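Fernanda Leitão
18/05/2024

1/ OK so my sister asked me at dinner when she can buy a robot that cleans up after her kids, and I talked for so long my food went cold. Putting it here so I can just send her the link next time.

2/ Short version: floors, yes. Dishes, sort of, if you count the dishwasher (I do!). Picking stuff up off a couch and putting it where it goes? Not in my house, not this year.

3/ I've been reading everything I can find on this since October. I have 422 bookmarks. My husband thinks this is a problem.

4/ The thing that changed my mind about the timeline was how much boring practice goes into one tiny chore. Somebody has to show the machine what "pick up the round thing" means, over and over, with a real hand doing the squeezing.

5/ I tried an afternoon of it myself with a pair of hand-held grippers. You squeeze, the jaws close, and all those years of having fingers count for nothing. First 6 tries, I dropped it. Every time!

6/ Small round things are mean. They roll, they're squishy, and a cherry tomato and a mandarin want totally different amounts of squeeze. Now put them on a bedsheet with wrinkles in it and good luck.

7/ Fruit into the green bowl, that's the chore:

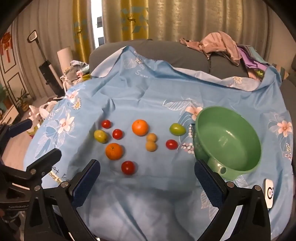
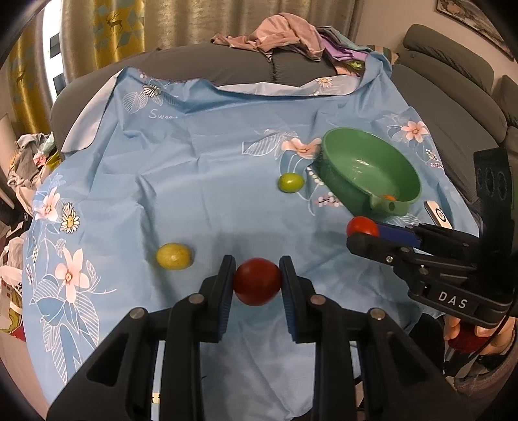
8/ Replies

Someone wanted to know about shop floors. Different story, I think. My cousin packs parts at Valtcombe and they have an arm that does one box, one part, same spot, all shift long. It's great at it. Then somebody moved the bin over a little and it spent the morning grabbing air.

A home is nothing but moved bins. The laundry pile alone changes shape three times a day at my place.

And to the person asking if I'd pay $2166 for one that only sorts fruit: no. I'd think hard about it for one that does socks, though. I'd even let it be slow. It can take 8 hours, I'm asleep anyway.

My guess for what comes first is clearing a table, then loading the washer, then folding towels (only towels, don't get excited). Fitted sheets are last. I can't fold a fitted sheet either so I'm not going to be snobby about it.

If you've tried any of this with grippers at home, tell me how you handle the really small stuff, I keep pinching it right out the side.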